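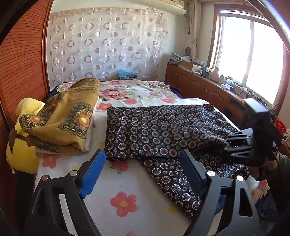
Chapter 2
Who Folds the Laundry Now?

When Vendham brought automation to its housekeeping staff, managers promised that workers would be "freed up." Workers, having heard this before, asked what for.

The answer came in stages. People who had spent years folding clothes without a thought were asked to think about every fold, with a gripper in hand. The new task sheet ran to 19 steps. The old one had been "fold it."
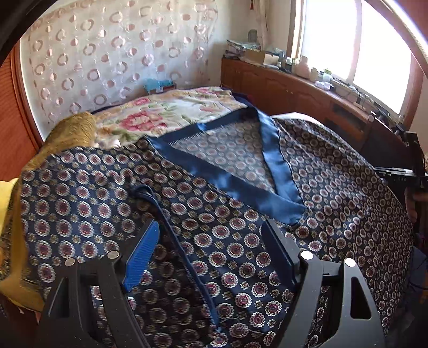 Skill of this kind rarely appears in a job description, so it rarely appears in a paycheck either. In this chapter we follow the Vendham staff through their first months with the new tools and look at three questions: who teaches, who gets the credit, and who still has to find the other sock.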